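I've been teaching our kitchen arm to wipe down a stove, and after 79 runs I have tips! Fold the paper towel once before you start (a single layer tears on the grate), and shift it a little between takes so the system doesn't learn just one spot.
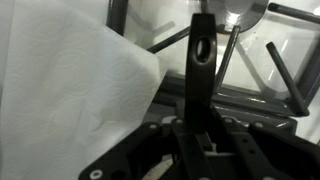

*2 min read*

Go slow near the burner cap. I rushed my first batch and Jeanie Hepburn made me toss the lot – fair enough, they were jerky. Keep your fumbles if you recover from them, though, those are gold. I'm aiming for 200 by May, with a fresh towel every time.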